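We took the early bus out from Luik on a gray November morning, seven of us squeezed onto the back seats with sandwiches, and I'll say right away that I would do it all again tomorrow. The Widgate works in Etham opens its doors on one Saturday in the fall, and I had been meaning to go for years. They weave strap. Every kind of strap you can think of: luggage strap, harness strap, the stuff that holds down a load on a trailer, the narrow tape that gets sewn inside a tent seam. I know how that sounds, and I had a wonderful time.

## Getting in

The gate is on the canal side, not on the main road where the big sign is (two of us walked right past it). You sign a sheet, pick a pair of earplugs out of a bowl and wait under the porch until there are enough people for a group. Ours was 43 people, far too many for the first room, so they split us and sent half around the other way. We started in the yarn store.

I loved the yarn store. It's a long, low room with racks up to the ceiling, and the cones sit in rows by color and thickness, with handwritten tags tied on. Black takes up one whole wall. Black is apparently what most of the world wants its straps to be! The brighter colors live at the far end, and there was a shelf of odd shades left from old orders that our guide let us dig around in. I found a sea green that I still think about.

## The Dillia hall

The looms stand in the Dillia hall, the oldest part of the works, with a saw-tooth roof and north windows. You hear it before the door opens. Even with the earplugs in, you feel the noise through your shoes, and after a minute or so it settles into something close to a rhythm. The narrow looms are much smaller than I had pictured, maybe the size of an upright piano, and each one weaves several straps side by side. The yarn comes down in a fan from the back, gets pulled together through the reed, and out the front comes finished strap, folding itself into a bin.

They stopped one so we could look closely. The edge is the hard part. A strap that looks fine in the middle can have a lumpy edge, and then it catches in the buckle, so the weavers run a thumbnail along it as they walk past. All of us tried it on the samples. I couldn't feel a thing wrong with the bad one until I closed my eyes, and then there it was — a tiny bump every inch or so.

The dye room was closed for new pipework, which was a pity. We got a good look at the drying rollers through the window instead, and a tray of test pieces to pass around.

## Cutting and sewing

Upstairs it's quieter and you can take the earplugs out. Strap comes up on big reels and is measured, cut with a hot blade so the ends don't fray, and sewn. There were boxes of buckles and rings along the wall, and the stitch patterns were a surprise: a box with a cross in it, a long zigzag, a short dense bar, each for its own kind of pull. A board by the stairs had 3 samples that had been pulled until they gave way, and in every one the strap had torn and the stitching had held. People crowded around that board for ages.

We were allowed to sew one seam each on a scrap. Mine wandered badly. I have it on my key ring anyway.

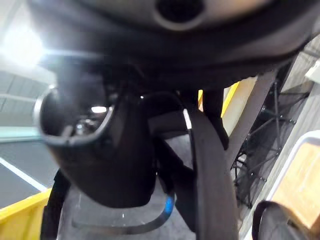 *Page last changed: March 23, 2019*

By the afternoon I was noticing strap wherever I looked, and what it shares its space with. I kept stopping for corners like this one, where a wide black strap comes down past a cup-shaped holder, with a narrower strap over on the other side and a thin dark hose curving between them. I'm fond of the bit of bright blue cord, and of the thin silver rim on the holder and how it catches the light. Before that day I'd have looked at all the black and seen one color. Put a matte surface next to woven strap and they are quite different blacks!

The last stop was the remnant table in the old packing room. You pay by weight and they don't rush you. I came away with a bag of black tape, a few yards of a wide gray strap that's going to become a log carrier, and a short piece in the sea green, which had somehow made its way downstairs.

A few practical things if you go:

- Wear flat shoes. The stairs up to the sewing room are steep, with open treads.
- Bring cash for the remnants and the coffee.
- Go on the early tour. The afternoon groups only got a short stop in the Dillia hall.
- The bus back to Luik leaves from the far side of the canal bridge, and it was on time when we weren't.

I'm working on the log carrier now and will add a picture when the handles are on.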